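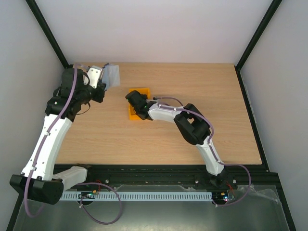
Two arms, one holding a pale blue plastic sheet, the other lowered over a small orange-yellow tray. Work cell at the Ilus workshop, Drotavell.

Ilus opens its workshop in Drotavell to the public in April

Drotavell. The automation company Ilus will open the doors of its workshop to visitors for one afternoon in April. Guests can see two-arm work cells during normal work, speak with the engineers, and ask about training and jobs. Entrance is free. The doors open at 1 p.m. and the last tour starts at 4:30 p.m.

It is the first time that Ilus invites the whole town. Until now, only customers and school classes could visit the workshop, which is located in the former Neagu printing house near the river. The company has place for 600 visitors during the afternoon. They will be guided in small groups, and each tour takes 40 minutes.

The main part of the tour is the handling of thin and soft materials. Rigid parts are well known in automation, but a plastic sheet bends, slides and hangs differently each time it is lifted. Ilus works on this question together with the packaging company Zusance, which wants to use two-arm cells for small orders that are packed by hand today.

"Many people in Drotavell pass our building every morning and do not know what we do inside," says Shahab Akbari, head of the workshop. "We do not want to make a show with music and lights. The visitors will see the same work that we do on a usual day. Sometimes the sheet falls down, and then we start again. I think this is also interesting to see."

According to Mr. Akbari, the most difficult point is the cooperation of both arms. "When you fold a tablecloth alone, you do many small corrections with your hands and you do not think about them. For our arms, we must think about each of them."

Program of the afternoon

1:00 p.m. Doors open, short welcome in the entrance hall
1:30 p.m. First guided tour, then a new group every 15 minutes
3:00 p.m. Talk by Shahab Akbari: "Why is plastic sheet so difficult?" (100 seats)
4:30 p.m. Last guided tour
5:30 p.m. End

Information about apprenticeships is available the whole afternoon at the table beside the entrance. Coffee and cake are sold by the parents' association of the Drotavell secondary school.

Practical information

Please register for the talk by email. For the tours no registration is necessary. Children under 12 are welcome together with an adult. The tour route is on the ground floor and can be used with a wheelchair. There is no parking at the building, so we kindly ask you to use the parking area at the market hall.

Journalists who want to visit before the opening to the public can arrange an appointment with the Ilus press office.

Last updated: April

Filed under: Company news, Events, Robotics

Comments (3)

marta_d
Is the talk also in the tour, or must I choose? I would like to do both with my son.

Ilus press office
Hello Marta, the talk is separate. If you take a tour before 2 p.m., you have enough time for both.

R. Velden
My father was a typesetter at Neagu. Is something left from the old machines? Would come just for that.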